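How to Descale and Reset a Jilell Under-Sink Water Heater

Applies to the 6 litre and 10 litre unvented models. The older vented models have a different element plate and are not covered. Read through to the end before isolating anything, as the order of the steps matters.

When to descale

In hard water areas the element should be inspected once a year. Signs that it is overdue are a rumbling or popping noise during heating, a longer wait for hot water after a draw-off, and white flakes caught in the tap aerator. A thermal cut-out that trips repeatedly is also commonly caused by scale, although a failed thermostat gives the same symptom.

If your water hardness is above 200 mg/l as calcium carbonate, inspect twice a year. The figure is given on the water company's website under your postcode.

Tools and materials

Flat and crosshead screwdrivers
Adjustable spanner
Socket set with a short extension
Multimeter with a resistance range
Voltage tester
Short length of hose to fit the drain point
Bucket, at least 10 litres
Citric acid powder
Plastic scraper
Replacement flange gasket for your model

Do not reuse the old gasket. It takes a set when compressed and will weep on refitting, usually a day or two later.

Step 1. Isolate the supply

Switch off at the fused spur and remove the fuse. Test for dead at the heater terminals once the lower cover is off, between live and neutral, live and earth, and neutral and earth. Prove the tester on a known live source before and after.

Leave the heater for two hours, or run the hot tap until it flows cold before switching off the water. Stored water at the factory setting is hot enough to scald.

Step 2. Drain the tank

Close the isolating valve on the cold inlet. Open the hot tap to release pressure. Fit the hose to the drain point and lead it to the bucket, then open the drain. On installations without a drain point, undo the inlet connection below the safety valve and let the tank empty from there. The 6 litre model drains slowly through the inlet because of the baffle. Loosening the outlet nut half a turn lets air in and speeds it up.

Step 3. Remove the element plate

Take a photograph of the wiring. Pull the thermostat straight down out of its pocket, without twisting. Disconnect the element leads and the earth, and undo the flange nuts in a diagonal pattern. Support the plate with one hand as the last nut comes off. Expect another cupful of water.

If the plate is stuck, tap the rim gently with the handle of the screwdriver. Do not lever between the flange and the tank, as the enamel chips easily and bare steel will rust through.

Step 4. Descale

Mix 100 g of citric acid into two litres of warm water in a plastic container. Stand the element in the solution with the terminals well clear of the liquid. Fizzing will be vigorous for the first few minutes. Leave it until the fizzing stops, then rinse and remove what is left with the plastic scraper. Wire brushes and steel wool damage the sheath.

Reach into the tank and take out loose scale by hand. A wet vacuum with a narrow nozzle is quicker if you have one.

Check the magnesium anode at the same time. Replace it if the diameter has fallen to less than half the original, or if the steel core is showing. Ibarra and Bestora both supply anodes with the correct thread. The Viteck anode is longer and fouls the top of the tank on the smaller model.

Step 5. Test the element

With the element dry, measure across the two terminals. A 2 kW element on a 230 V supply should read close to 26 ohms. An open circuit means the element has failed. Then measure from each terminal to the plate. Any reading other than open circuit on the highest range means the sheath has been breached, and the element must be replaced.

Step 6. Refit and refill

Wipe the flange face clean and fit the new gasket dry. No sealant or jointing compound is needed. Tighten the nuts diagonally in two passes. Push the thermostat fully home and reconnect the wiring to match your photograph, earth first.

Close the drain, open the inlet valve and leave the hot tap open until it runs without spitting. Look at the flange with a torch and check again after ten minutes. The element must be fully covered before the power goes back on. Heated dry, it will burn out in seconds.

Step 7. Reset the cut-out

Press the small button on the thermostat body until it clicks. Refit the cover, replace the fuse and switch on. Set the dial to 60 degrees. If the cut-out trips again within the first heating cycle, replace the thermostat.

Fault code 79 on models with a display means the sensor lead is not seated. Switch off at the spur and reseat it.
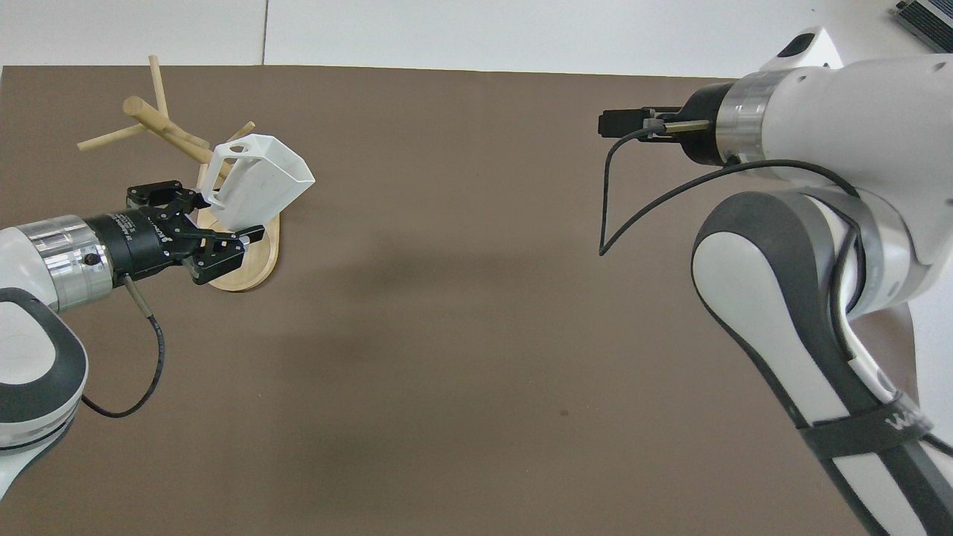 The safety valve should be operated by hand after refilling. Turn the knob until water passes into the tundish, then let it snap back. A valve that continues to drip when the heater is cold has grit on the seat, and two or three further turns will normally clear it. Dripping only while the water is heating is normal expansion on installations with no expansion vessel.

Corrections to the resistance figures were supplied by Adoración Figueroa. Page last revised in June.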